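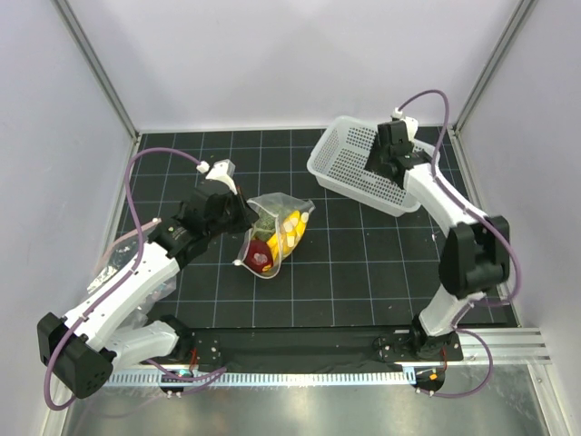 Wanda Sadowski wrote in after my last post to ask when, precisely, I planned to stop being impressed. Her view is that a machine that puts away the groceries in the time it takes her to drive to the store and buy them a second time isn't a household helper, it's a houseguest. She'd also like it noted that her late dishwasher did one job for 18 years and never once asked for software.

Fair enough, Wanda. I've been chewing on that since September and I still don't have a good comeback, so I'm going to do what bloggers do and write a long post in place of one.

My position, for anyone new, is that I badly want a robot to do my chores and I don't believe a word anyone says about when I'll get it. I've been promised one for most of my life. What I own is a round vacuum that eats phone chargers and a bread machine I'm afraid of.

So let's take putting away produce, seeing as that's the chore I do most often and resent most. You have a mesh bag. In it you've got an apple, some broccoli, a few bananas. You want them out of the bag and in a basket. I can do this while on the phone with the insurance company, and I can do it angry.

Now think about what you'd have to tell a machine that has never met a bag. The mesh has no shape of its own. Pick it up by one corner and everything inside slides somewhere else. You can see the apple through the netting, but you can't grab the apple through the netting, or you can, and then you have an apple and a fistful of net and no next step. My nephew went through this stage when he was 3. He solved it by biting the bag.

Then there's the opening. Bags have one, in theory. You and I find it by pinching and fussing until something gives, and if you asked me to write down the steps I'd get as far as "fuss" and quit. Two hands help a lot - one to hold the bag open, one to go in - but then the two hands have to agree with each other, and I have been married long enough to know what that takes.

And the contents all want different treatment. An apple will put up with nearly anything. A banana remembers every insult and shows it to you the next morning. Broccoli sheds. I squeeze each of them differently and couldn't tell you how hard.

I did try to get some idea of when this might be for sale. Tromier has a waiting list, and I'm on it, at number 2928. I got a very warm email about that. Clollell sent me a brochure in which a family of four laughs at a counter while something with arms folds a towel. It's one towel. I read the whole brochure looking for a fitted sheet and there isn't one, and until somebody shows me a fitted sheet I'm keeping my credit card in the drawer.

The shop-floor people are further along, and it's worth asking why. I spent a morning at Skulum, where they pack kitchen parts, and the machines there are wonderful. They're fast and they don't wander off. But every part comes down the line facing the same way, the same distance from the one before it, under the same lights. The woman showing me the place turned one part sideways to see what I'd think, and the line stopped, and a man walked over and turned it back. He didn't seem surprised. I asked how long they'd been tuning that line and she said 26 months.

My kitchen hasn't looked the same for 26 minutes. The counter where the bag goes today will have a math workbook on it tomorrow, and the basket will be in the yard with a frog in it.

That's my trouble with the question "can machines do chores yet?" I think they can do a fair number of motions that chores are made of. They can reach and pinch and lift and let go. A chore is all of those plus finding the basket, plus noticing that one of the bananas should really go in the compost, plus somebody walking in and putting a second bag down on top of the first one.

A reader signing as Laskowska makes the opposite case, and makes it well. She has bad hands, and opening bags hurts. She says she doesn't care whether the thing takes roughly half an hour to empty one, as she'd be in the other room with her feet up. She also says that people who complain about slow help have generally never needed any. I read that one twice and felt a bit stupid about my fitted sheet joke, though I'm leaving it in.

So I suppose I've got two answers now. For Laskowska, slow is fine, as long as it's dependable and she can pay for it, and I'd be glad to see her get one ahead of me. She can have my place in line, for what 2928 is worth.

For Wanda, no, I'm not going to stop being impressed. I'll keep putting away my own groceries in the meantime. The bananas are already going brown and there's a bag on the counter I've been walking past since lunch.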